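Melivberg Equipment Plan -- README

Last updated: 3/16/23
Maintained by: Hạnh Khúc
Purchasing questions: Mỹ Khương

What is in this folder

The planning files for the handheld gripper kits used in Melivberg, our data set of everyday handling tasks done in ordinary rooms. The folder covers what we own, what we plan to buy before July, and how the money is split. It does not hold any recordings. Those are kept on the Lougher drive and have their own card.

Files

inventory.csv -- one row per item, with serial, condition, and who has it
orders.csv -- open and closed purchase orders
budget.csv -- planned and actual spending by line
objects.csv -- food packages and household items bought for the tasks
notes.txt -- vendor replies, pasted in as they came

Every file is UTF-8 and comma separated. Prices are in US dollars before tax. If a price came with shipping included, the shipping column is blank, not zero. Please keep it that way. The totals script treats the two differently.

Current stock

We have 17 grippers in working order. They are used in pairs, one in each hand, so the odd one is a spare and gets lent out when a jaw pivot loosens in the middle of a session. Two more are out for repair at Mevik and are marked "hold" in inventory.csv. That brings the number on the books to 19.

Cameras are listed apart from the grippers they are mounted on. Early on we kept them on one row, and a cracked lens made the whole unit look like a write-off.

What we plan to buy

Finger pads come first. Pads wear faster on packaged goods than we budgeted for. Thin plastic bags need a steady squeeze from both sides, and operators press harder as the pads go smooth, which wears them further. The order is for 73 pads from Ruvomitz, in the same flat profile we use now. A softer pad was quoted too, but changing the profile partway through would split the data set, so that quote is parked in notes.txt.

Second is a set of replacement pivot screws. They are cheap and have a long lead time. Order them with the pads.
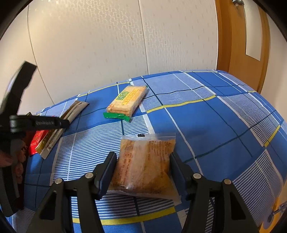
Third is the object budget. Snack and biscuit packages get crushed or split after a number of grasps and have to be replaced with the same item in the same size. Mỹ keeps a small stock of each one. When a shop drops a product, the row in objects.csv gets an end date and the replacement gets a new ID. Do not reuse the old ID, even if the package looks nearly the same.

We are not buying tables, bed frames, or other furniture. Sessions run in rooms people already live in, on whatever surface is there. Bedding is entered in objects.csv only if the project paid for it.

Budget

The equipment line for this period is $2228. It covers pads, screws, repair charges from Mevik, and object replacement. It does not cover operator pay or storage. Anything left over moves to object replacement in July -- it cannot be moved to travel.

Repair charges are the part we are least sure of. Mevik quotes after opening the unit, so the number in budget.csv is a guess until the quote arrives. Rows with a guess have "est" in the status column.

How to add a purchase

1. Add a row to orders.csv with status "open".
2. Put the quote text in notes.txt under the order number.
3. Send the order number to Mỹ Khương for approval.
4. When the item arrives, change the status to "closed" and add it to inventory.csv or objects.csv.

Food items skip step 3 if they are already listed in objects.csv. Keep the receipt either way.

Known problems

Older rows in inventory.csv use "L" and "R" in the serial column to show which hand the gripper was issued for. The hardware is the same on both sides, so the letter can be ignored.

Package weights in objects.csv are copied from the labels and have not been checked on a scale. A few rows have no weight at all.

Some closed orders are missing the arrival date. Hạnh is filling these in from email and will remove this note when it is done.

Sharing

Prices and vendor replies stay inside the project. If a partner asks what a kit costs, send them the item list without the price columns and let them get their own quote.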